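Visit Report: Tatton Teaching Floor, August

Filed by Wendell Oyelaran

The group that went up to Tatton in August was smaller than planned, 16 of us in the end, and the tour ran from 9:30 until a little past noon. Rafferty Dunleavy met us at the side entrance and took us straight through to the teaching floor, skipping the slide talk that was on the printed schedule. I had asked to see how they collect hand demonstrations, as our own work at Goossens still depends on remote control and the operators find it slow.

Tatton's method is to leave the robot out of it while the task is being shown. A person holds a gripper in each hand and does the job directly. Each gripper carries its own camera, looking forward past the fingers, and the recording is later matched to the motion of the arms. The view from one gripper, jaws open, is mostly fingertips and work surface.

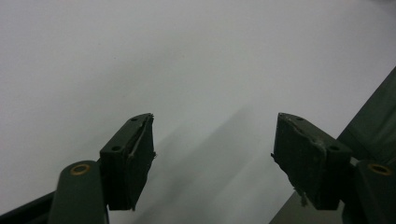
Newsletter No. 28, page 39

The fingertips get hard use. Dunleavy was frank about the pads: the facing scuffs first along the upper seam, then starts to come away from the block, and strands work loose at the lower edge. Their rule is to change a pad when loose material could catch on a part, and to leave it alone otherwise. I asked whether a worn pad in the recording causes trouble later. His answer was that the arm's own pads wear too, and a model trained only on clean ones does worse once the arm has been in service for a month. I would like to see figures for that.

Latrice Thibodeaux covered the setup routine. Before each session the operator opens and closes both grippers fully over a bare part of the surface, then holds them open for a few seconds. This gives a reference for jaw width and shows up any change in the camera mount. If the fingertips sit in a different place in the image than they did at the last check, the mount is reset before work starts. The whole check takes under a minute.

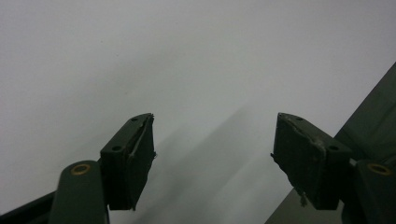 Lighting was raised by Emmett Holloway from our side. Tatton uses a pale matte surface and accepts the soft shadows that come with it. They tried a darker one last year and went back, because the dark green fingers were hard to separate from it. Holloway thought a mid-gray might do as well and offered to send a sample.

The work cell itself is simple. A white board lies over a light wooden table, with black curtains to either side. The floor is carpeted and the cell number is marked on it in black tape; ours was cell 5. A task is set out with very few items. The one being taught used a small slotted dish, salmon pink, and a cream-colored piece much like a bar of soap. The operator works with both hands, though one gripper may have nothing to do for long stretches — Thibodeaux prefers it kept low and still at the side of the board so that its idle time is easy to label.
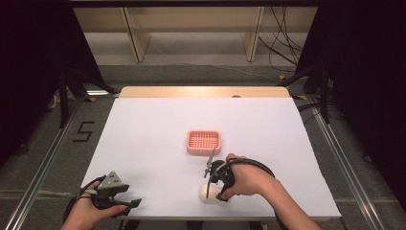 Cable routing is the weak point, in my view. A thick cable off the back of the gripper arcs over the hand, and anyone used to a bare tool will notice it in the wrist. Dolores Lindgren tried a pair for ten minutes and said she was steering around the cable by the end. Dunleavy said a lighter cable is on order.

Compared with remote control, the gain is in speed. The Flovia task set, their largest so far, holds 501 accepted demonstrations, and Thibodeaux said a practiced operator can record up to 28 in an hour. We do not come near that. The cost is that a person can easily make a motion the arm cannot follow, and those takes are thrown out afterward. With remote control the arm's limits are felt at once.

Two items to follow up: Holloway's surface sample, and the pad supplier's name, which Dunleavy promised to send to Lindgren. Lunch was at the Tastine across the road.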